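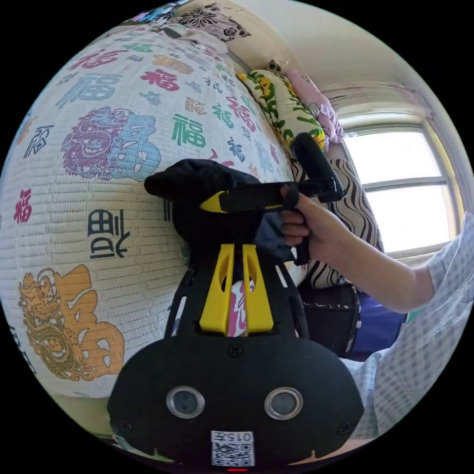 Figure 1. Printed character in magenta-pink on white fabric.

Household Textile Reuse in the Skerkgate District
Final project report, Department of Consumer and Community Studies
Prepared by Leonie Waaka and Darcy Bright
Project supervisor: Roswitha Eder

1. Background

Households in Skerkgate may leave unwanted clothing, bedding and curtains at the Tautahi exchange, a sorting and resale center on the east side of the district. The center receives mixed bags and separates them by hand. Items fit for resale go to the shop floor, and the remainder is sold by weight to Nuvach, a firm that cuts cloth into cleaning rags.

The center's manager, Jolene Ngata, asked the department to examine why printed household fabrics leave the shop floor more slowly than plain ones. Plain sheets and towels are usually sold within the month they are put out. Printed items, and children's prints in particular, are often marked down and then withdrawn.

2. Method

The study began in February and covered household fabrics only. Clothing was left out. A total of 783 items passed through the sorting table during the study period, and each was entered on a record sheet showing its type, size, condition, shelf price and final destination. Condition was graded on a scale with 4 levels, from unworn to unfit for sale. Both authors graded a shared set of items before the main work started and settled their differences with the supervisor.

We also held short interviews with shoppers near the cash desk. Interviews were voluntary, and no names were taken.

3. Findings

Condition did not explain the difference. Printed and plain items received similar grades, and faded prints were uncommon. Shoppers gave other reasons for passing them over. Several parents said that a child would accept only a character he or she already knew. Others wanted a matching set, and the center seldom had both the sheet and the pillowcase on the shelf together. Sets were frequently split at the sorting table, where pillowcases went into a separate bin.

Pricing also played a part. Printed items carried a higher shelf price under a rule that dated from the opening of the shop. Staff could not recall the purpose of the rule.

Home sewers formed a smaller group of buyers. They looked for large pieces of clean cloth and paid little attention to the original use. Two of them reported that they bought single curtains for bag linings.

4. Limits of the study

The work was carried out at one center. Items sold on evenings when neither author was present were recorded by shop staff, and a few of those sheets lack a grade.

5. Recommendations

The center should keep sets together from the sorting table onward and tie them before pricing. The separate price rule for prints should be dropped for a trial period. Single printed pieces should be offered in a remnant bin beside the sewing supplies, labeled by size.

6. Acknowledgments

The authors thank Jolene Ngata and the staff of the Tautahi exchange for access to the sorting room, and Maxine Kingi for reading an earlier draft.

Department of Consumer and Community Studies | Contact the department office | All rights reserved | Back to top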